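Ferienwohnung Onden, Haus Ekholm, 2. Stock

Wohnung für 2 Personen, auf Anfrage Zustellbett. Zum Strand zu Fuß über den Deichweg, Bäcker an der Ecke, Bus hält vorm Haus. Nichtraucher. Hund nach Absprache.

Ausstattung: Küchenzeile mit Backofen, Kühlschrank mit Gefrierfach, Wasserkocher, Toaster. Dusche/WC, Fön vorhanden. Balkon nach Westen, zwei Stühle, Klapptisch. WLAN inklusive. Fernseher im Wohnraum, im Schlafzimmer keiner.

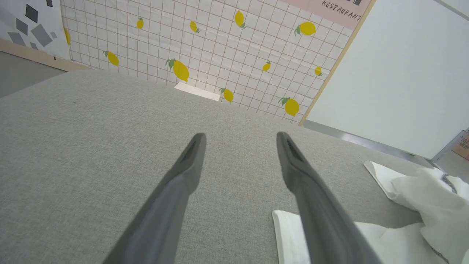 Hellgraue Tischfläche, Stoffbezug

Bettwäsche und Handtücher: Paket 18 Euro pro Person, bitte bei der Buchung mit angeben, nachträglich wirds schwierig. Eigene Wäsche mitbringen geht natürlich auch. Strandtücher bitte selber mitbringen!

Preise: Nebensaison ab 77 Euro die Nacht, Hauptsaison auf Anfrage. Endreinigung extra. Kurtaxe wird vor Ort bezahlt, Karte liegt in der Wohnung. Mindestaufenthalt drei Nächte, im September auch kürzer wenn was frei ist.

Waschen: Maschine und Trockner im Keller, Münzbetrieb, Waschmittel am Automaten. Wäscheständer im Flurschrank. Bitte nichts übers Balkongeländer hängen.

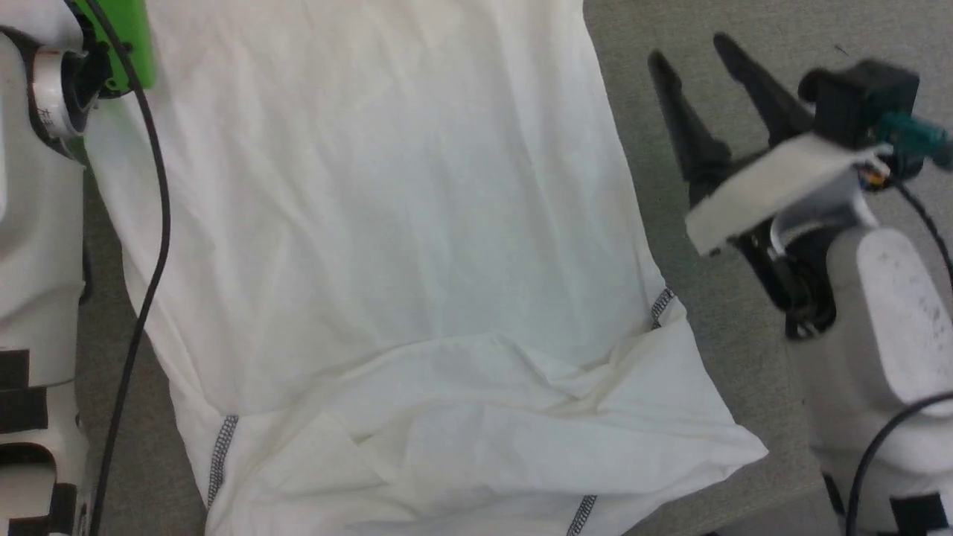 Weißes T-Shirt auf grauem Teppichboden

Anreise ab 16 Uhr, Abreise bis 10 Uhr. Schlüssel im Tresor neben der Haustür, Code kommt per Mail. Parkplatz hinterm Haus, Einfahrt ist eng, größere Wagen besser auf den Parkplatz Baluyot, rund 2.000 Meter entfernt. Fahräder in den Schuppen, Schlüssel hängt innen an der Wohnungstür.

Buchung und Fragen über Stellex Ferienservice, Formular unten. Belegungsplan wird laufend aktualisiert.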